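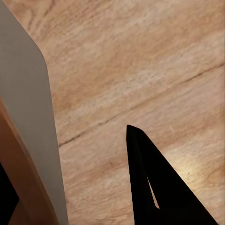
# Taltgate Parish Accounts: transcribed entries

Datasets / Local history / Taltgate accounts

Updated January, by Evie Bellamy

## What this is

A plain-text transcription of the churchwardens' account book for Taltgate, starting in 1637. The book records money paid in and out of the parish: bell ropes, bread and wine, lime for the walls, payments to travellers, and a great deal of ale. The data is in one table, with a second table for names.

The first transcription was made on paper by Miloslav Jireš. Alžběta Rusnák typed it up, and I checked the typed version against scans of the book and put it into its present shape. Hazem Kamel wrote the script that converts the sums of money.

## Files

- `entries.csv` - one row per entry in the book
- `names.csv` - every personal name, with the spelling used and a standard form
- `pages.csv` - page numbers, with notes on damage
- `convert.py` - turns pounds, shillings and pence into pence
- `CHANGES.txt` - corrections made so far

The entries file has almost 800 rows. All files are UTF-8 with commas between fields. Text that contains a comma is in double quotes.

## Columns in entries.csv

- `id` - a number that stays the same between versions
- `page` - the page in the book, front or back (`12r`, `12v`)
- `year` - the accounting year, taken from the heading of each account
- `side` - `in` for receipts, `out` for payments
- `text` - the entry as written
- `modern` - the same entry in modern spelling
- `amount` - the sum as written
- `pence` - the sum in pence
- `hand` - which clerk wrote it (`A` to `D`)
- `note` - anything else

The accounting year runs from Easter to Easter, so an entry under one year may belong to the spring of the next. We have not tried to give dates to single entries unless the clerk did.

## How the text was transcribed

Spelling is kept in `text`, including u for v and i for j. Abbreviations are written out with the added letters in square brackets. Words that were crossed out are marked with a tilde at each end. A word we could not read is given as `[...]`, and a doubtful one is followed by a question mark inside brackets.

Clerk C uses the same stroke for several different endings. Where the ending matters, look at the `note` column before quoting him.

Roman numerals have been kept in `amount`. A final j counts as i, so `viij` is 8. Halfpennies and farthings appear in `pence` as decimals.

## Known problems

Page 23 is torn across the lower half and the totals on the back are lost. The sums for that account have been left blank - please don't fill them in by adding up the rows, as several entries are missing too.

Some totals in the book are wrong. We have kept the clerk's figure and put the corrected one in `note`.

The surname Selden is spelled in nine ways. It covers at least two families, and the standard form in `names.csv` does not tell them apart. Anyone tracing the family should go back to the entries.

The names table has just over 300 rows and has only been checked once. Zdislava Ondrejka is working through it from the back.

## Use and corrections

The transcription may be copied and reused freely if you name the project and say which version you used. Send corrections with the `id` of the row and, if you can, the page.

Recent items

- Taltgate burial register: index of names
- Reading clerk C: a short guide
- Weights and measures in the accounts
- Field names on the Selden estate map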